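Ramp Walk Checklist, Rental and Club Aircraft
Jenville Field, south side tiedowns
Revised September 17, 2026
Checklist by Wycliffe Shemweta, comments by Constanza Godoy and others as marked

I was asked to put comments on this list and make it friendlier. I have put comments on it. Most of them come from finding things on airplanes that somebody had already signed off as good. A signature tells me a pen was working that day.

Use it before the first flight of the day and again after any stop where the airplane was out of your sight. The manufacturer's handbook wins wherever we disagree with it.

1. PAPERWORK

1.1 Airworthiness and registration certificates in the airplane
OK / Not OK
Comment: Pull them out of the pouch and read the tail number. Two of our airplanes swapped pouches in June after a cleaning and flew that way for 13 days.

1.2 Weight and balance, current
OK / Not OK
Comment: Look for the date of the last equipment change and compare it with the panel. If the panel has a radio the sheet has never heard of, the sheet is old.

1.3 Open squawks
OK / Not OK
Comment: "Could not duplicate" is not a repair. I would like to know who tried, and for how long. Ask before you accept it. (Marius Manole adds: the shop writes this when the engine was cold and the complaint was about a hot engine. Put the conditions in your squawk and you may get a better answer.)

2. FUEL AND OIL

2.1 Fuel quantity checked with a stick, both tanks
OK / Not OK
Comment: The gauges on the club trainer read the same with the left tank half full as with it full. Use the stick that belongs to that airplane. The one marked Clitano came with an airplane we sold, and it still turns up in seat pockets. Throw it out if you find it.

2.2 Fuel sample, every drain, after fueling and before first flight
OK / Not OK
Comment: Hold the sample against something white. A cup that is all water looks very clean. I've watched a renter admire one.

2.3 Fuel caps on and sealed
OK / Not OK
Comment: Put your hand on each cap yourself. The line crew is good, and I check behind them anyway.

2.4 Oil at or above the posted minimum
OK / Not OK
Comment: Minimum on the Lakatos tiedown airplane is 8 quarts. Write down the number you read. "Fine" is not a number. If you add a quart, log it, or we can't tell an engine that burns oil from a club that forgets to write.
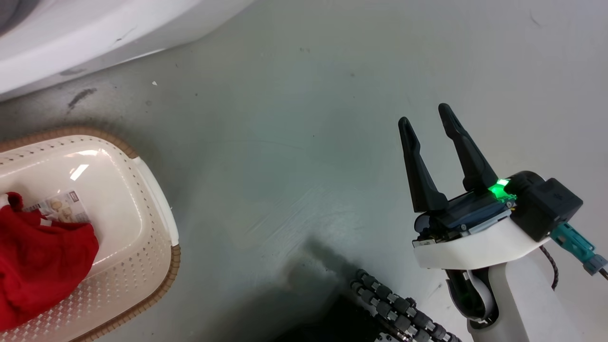

Can I skip the second fuel sample if the airplane only sat through lunch?

If it was fueled during that time, take the sample again. If it wasn't fueled and you could see it the whole time, the pilot in command decides, and I would still take it because it costs a minute.

3. OUTSIDE

3.1 Control surfaces free, hinges and cotter pins in place
OK / Not OK
Comment: Move each one and look at the hinge while it moves. Wiggling the aileron on your way past with a coffee does not count.

3.2 Control lock out
OK / Not OK
Comment: The red flag on ours has faded to pink and is easy to miss against the seat. A new one has been promised. I'll believe it when it's on the yoke.

3.3 Tires and brakes
OK / Not OK
Comment: Roll the airplane forward a little to see the part of the tire that was on the ground. Look for cord, flat spots and brake fluid on the inside of the wheel.

3.4 Pitot tube and static ports clear
OK / Not OK
Comment: Don't blow into the pitot tube. I know your old instructor did.

3.5 Propeller, no new nicks
OK / Not OK
Comment: Treat it as live. A nick you can catch with a fingernail goes to the shop before the airplane goes anywhere. Leonidas Zervas has an inspection card for the dressed nick on the rental; compare against the card and don't assume yours is the same one.

3.6 Cowling, intakes and tail cone
OK / Not OK
Comment: Birds. Use a flashlight. Cowl plugs slow them down, but they have built behind ours with the plugs in.

4. CABIN

4.1 Seat locked on its rails
OK / Not OK
Comment: Latch it, then push back hard with your feet. The click by itself proves very little.

4.2 Belts and harnesses
OK / Not OK

4.3 Fire extinguisher charged and bracket tight
OK / Not OK
Comment: Needle in the green and the tag in date. Both.

4.4 Carbon monoxide detector
OK / Not OK
Comment: The stick-on cards expire, and most I find have. The Omus battery unit is better when somebody has charged it. Press the test button.

4.5 Loose items stowed
OK / Not OK
Comment: Check under the seats with your hand. Pens and fuel testers slide forward toward the pedals.

5. RUN-UP

5.1 Magneto drop within handbook limits
OK / Not OK
Comment: Write down both drops. Our rental's limit between the two is 50 rpm and it showed 106 in June. The pilot flew it home because "it smoothed out." It was written up the next morning, by somebody else.

5.2 Controls free and correct
OK / Not OK
Comment: Correct is the half people skip. Look outside and see which way the aileron goes.

5.3 Engine gauges in the green
OK / Not OK

NOT OK ON ANY LINE
Leave the keys in the red box, write the squawk, and text Dionysis Drakos. Don't leave a verbal message with whoever is at the desk. The $200 no-show fee does not apply to a flight canceled for a squawk, whatever you may have been told last year.

Pilot signature:
Tail number:
Oil reading, quarts:
Magneto drop, left / right: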